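# Lid and Cube Set (the Norport)

Hello and welcome to the page for the smallest thing I sell! One round green lid, one little white cube, one plain gray cover to lay over your table, and a folded sheet of games. I'm Sorcha Aitken, I run Cendstead out of my spare room, and I've been fond of this set ever since I put the first one together for my aunt, who wanted something to do with her hands during the long ads on TV.

The idea is very simple. You spread the cover, you put the cube somewhere on it, and you get the cube into the lid by whatever rule you've picked. Fingers, tweezers, chopsticks, two spoons, wrong hand, eyes shut. That's the whole thing. People do get oddly competitive.

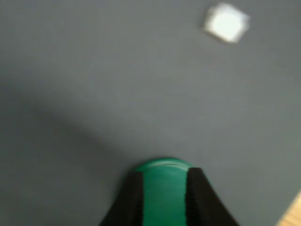 *Page last changed: June. New price, new bit about washing, old typo fixed.*

White on gray is a combination I got to slowly. My first covers were cream, and I liked them a lot until I tried playing in the evening with just the lamp on and spent half the game patting the table. A small white cube on a cream cloth is a lousy thing to look for. The gray lets it show up even when one side of the table is in shadow, and I have one window and a lot of shadow, so I test that without even trying.

I also think there's something nice about having a whole big stretch of nothing with one small object on it. My nephew calls it the parking lot. You'll see as you play that the distance matters more than you'd guess - a cube close in front of you is easy, and a cube way off in the far corner, at a bit of an angle, makes your wrist do something it doesn't want to do.

## What's in the bag

- **The lid.** Round, green, plastic, with a raised rim that goes all the way around. It goes open side up, like a shallow dish.
- **The cube.** White and a bit see-through. Small enough to be annoying with chopsticks.
- **The cover.** Plain gray, no printing on it anywhere. I left my logo off on purpose.
- **The sheet.** Both sides, games on one, house rules and my email on the other.
- **A drawstring bag** to keep it all in. The bags come in whatever color I could get, so please don't order hoping for a certain one.

There used to be a pencil too, for keeping score. They kept poking through the bag in the mail so I quit that.

## The price and so on

The set is $15. Postage is extra and the cart works it out for you before you pay. If you're in Norport you can skip postage and pick it up from my porch, just tick the pickup box and I'll write to you with a time. Usually after 4 pm, I'm not much use before that.

I made 300 sets in this batch. When they're gone I'll make more, but it takes me a while, and the green might come out a little different next time around. I buy the lids from Alaoui, the packaging place on the harbor road, and they sell me what they have. The last lot was closer to olive and I had one very disappointed email about it (sorry again, Maureen's mom).

Spare cubes are sold separately, two to a packet. Buy a packet. I mean it kindly! The cube is by a long way the thing people write to me about, and it's always under the couch.

## How I like to play it

There are plenty of games on the sheet, but these are the ones I go back to.

**Straight in.** Cube in the far corner, lid in front of you. Pick it up, put it in the lid, don't let it touch the rim. Then move the cube and go again. Good with coffee.

**Quiet lid.** Same as above but you lose if anyone hears it land. The plastic has a really clear little click to it, so you have to set the cube down and let go properly. This is my favorite by miles, and it's the one I'd hand to somebody who thinks the set looks too easy. It isn't easy after the third cup of that coffee.

**Out and back.** Cube starts in the lid. You take it out, put it down anywhere on the cover, and the other person has to bring it home with the same tool you used. Choose your tool with some thought, you'll be next.

**Slow hands.** One person talks the whole time and the other one moves the cube. If you laugh, you start over. We played this at Maltwood, where I have a table at the craft market some weekends, and I had grown adults leaning on my table for ages with a line behind them.

For very small kids I'd leave the whole set in the cupboard. The cube is small, and small things go in mouths. With older kids it's great, and they're usually better at it than I am.

## Picking a tool

I don't put tweezers in the bag, mostly to keep the price down, and you've probably got some. Flat tips grip the sides of the cube better than pointed ones, which tend to slip off the corners and fire it across the room. Kitchen tongs work, but they're so big compared to the cube that you can't see what you're doing, and I've watched people grab thin air over and over while being very sure they had it.

Chopsticks are the hardest of the usual ones. Come in level, one on each side, and squeeze less than you want to. If the cube is sitting at a tilt to you, turn your hand to match it before you close up. I know that sounds fussy. Try it both ways.

Two spoons is just silly and I recommend it.

## Looking after it

The lid will pick up fine scratches. Mine has whitish wispy marks over a lot of the inside, and I've stopped caring. They show most when the light comes in from the side, and they don't change how it plays at all. Please don't go at them with a scouring pad, you'll only add more. Warm water, a drop of dish soap, soft cloth, leave it on the rack. I keep mine out of the dishwasher and I'd do the same with yours.

The cube can have the same bath. Put it in a cup first. You know what happens to small things in a sink.

For the cover, shake it outside, then wash it cool and hang it up. Crumbs and specks do show on plain gray, so if you play at the same table you eat at, you'll be shaking it a lot. Don't iron it hard. I roll mine up instead of folding it, that way there's no ridge for the cube to lean on.

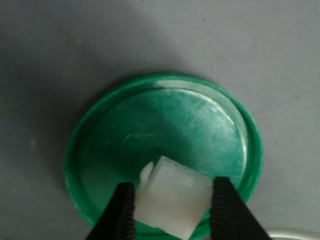 ## Things people ask me

**Can I get the lid in another color?**
Not at the moment. I tried a gray one and you can guess how that went on a gray cover. Green looks cheerful on the table and you can find it right away.

**Is the lid the top of something? Do I get the jar?**
You don't get a jar, sorry. They're sold to me as lids and I use them as dishes. One lady bought four sets and used the lids for earrings by her bed, which I thought was a lovely idea, and I told her I'd sell her plain lids if she wanted more. Same goes for you, just write.

**Can I use it without the cover?**
Sure. The cube slides more on a bare table, so Out and Back gets harder and Quiet Lid gets a lot harder. A dish towel is fine if it isn't a fluffy one.

**Is it any good for getting your hands going again after an injury?**
I've had some nice letters from people using it for that, and my aunt swears by it, but I'm a person with a spare room and I can't give you advice. Ask whoever is looking after your hand.

**What's the best score anyone's had?**
The running total on my market table for Straight In stands at 1,131 cubes home, everybody added together, tallied in the back of my order book. I don't keep scores for single people. There was a disagreement once.

**My cube arrived with a mark on it.**
Send me a picture and I'll mail you another. Keep the marked one, you'll be glad of it.

## Sending things back

If you don't like it, mail it back with the cube in the bag and I'll refund the set. I can't refund the postage. If you've opened it and played with it, that's fine, I'd hope you did. Just rinse the lid if it's had snacks in it (a surprising number have had snacks in them).

Shops who'd like to carry the set can write to me too. I do a small discount on a box, and I'll throw in a spare lid and cube for the counter so people can have a go while they wait.

Orders go out as I get them packed. If yours seems slow, email me and I'll go look at the pile.

Sorcha, Cendstead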